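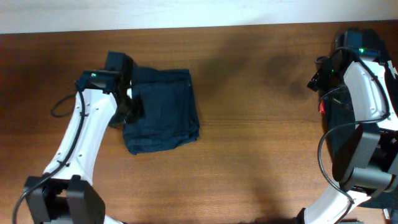 Community Help > Laundry & Fabric Care > Dyes and colour

Navy dye coming off on everything, is it ruined?

Ülle Paju

Bit of a panic. Bought navy cotton napkins and a few tea towels for my mum's birthday lunch on Friday, washed them once at 40, put them in with a cream pillowcase by mistake (I know). Pillowcase is now a sort of dishwater blue. Rubbed a damp hanky on one of the napkins and that went blue too. Lunch is at one o'clock, twelve people, and some of them will be wearing white because they always do.

Can I fix the colour at home or do I just buy paper ones? Mum says vinegar. Sister says salt. Label says "wash separately" and nothing else. Hard water here if that maters. Also is the pillowcase a goner?

Christos Tzanetos

Vinegar and salt won't do it, sorry to your mum. Both get passed round forever. Salt helps dye go in when you're dyeing, it doesn't hold it afterwards. Most of what's coming off is loose dye that never got rinsed out at the mill, so keep rinsing.

What I do with dark cotton:

Cold rinse first, in the bath or a big bucket, swish about, change the water. Repeat till it's pale.
Then a hot wash on its own, 60 if the label lets you. Normal liquid, no softener. Extra rinse.
Dry, then do the damp hanky test again. Press hard for a count of ten.

Took me four goes with some navy serviettes, still left a faint mark on the hanky but fine for a meal. Colour catcher sheets are worth having, I get the Stillari ones. They mop up what's in the water, they don't stop the cloth shedding. 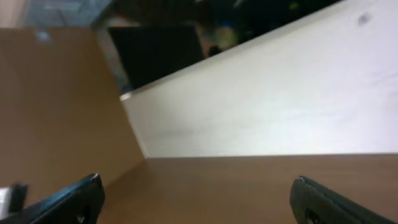
Brown wood, inside corner.

If it's still running after that lot, a dye fixer. Clurkuvar do one in a bottle, follow the back, gloves on. Don't leave it soaking overnight thinking more is better, I did and got stiff cloths.

Store them dry, and not folded up against anything pale. Same goes for bare wood, damp dark cloth left sitting on it can mark it.

Pillowcase: don't tumble it or iron it. Oxygen bleach, warm water, six hours or so, then look. Mine came back most of the way.

Gonzalo Ibarra

just use paper ones, its a birthday not a wedding

Forough Hosseinzadeh

Agree with Christos on rinsing. Couple of things to add, typing on my break so excuse it.

Check they really are cotton. If there's polyester in there a cotton fixer won't do much for that part. Fluffy, bobbly surface also rubs off more, even when the dye is fairly sound, as little bits of fibre come away. Wash inside a pillowcase (an OLD one) and don't overfill the machine.
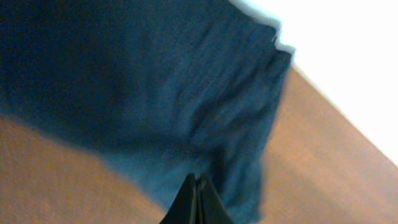 Navy cloth, crumpled on a wooden surface.

Look at the hems too. Thick folded edges hold on to dye longer than the middle, so that's where I'd do the hanky test. Turn them out flat when you rinse.

Hard water matters a bit, you'll want slightly more detergent than the box says for soft. And on the day keep a jug of fizzy water away from them, wet napkin on white trousers is the worst case. Dry one shouldn't do much.

Comments (3)

Tuncay Karaca: Fixer worked on my curtains but it dulled the shade a touch. Do one napkin first.

Ülle Paju: Thank you all. On third rinse, water is the colour of weak squash now so better. Pillowcase soaking. Have got paper ones in the cupboard as well, Gonzalo.

Gonzalo Ibarra: told you

Contact us | Copyright Community Help | Back to top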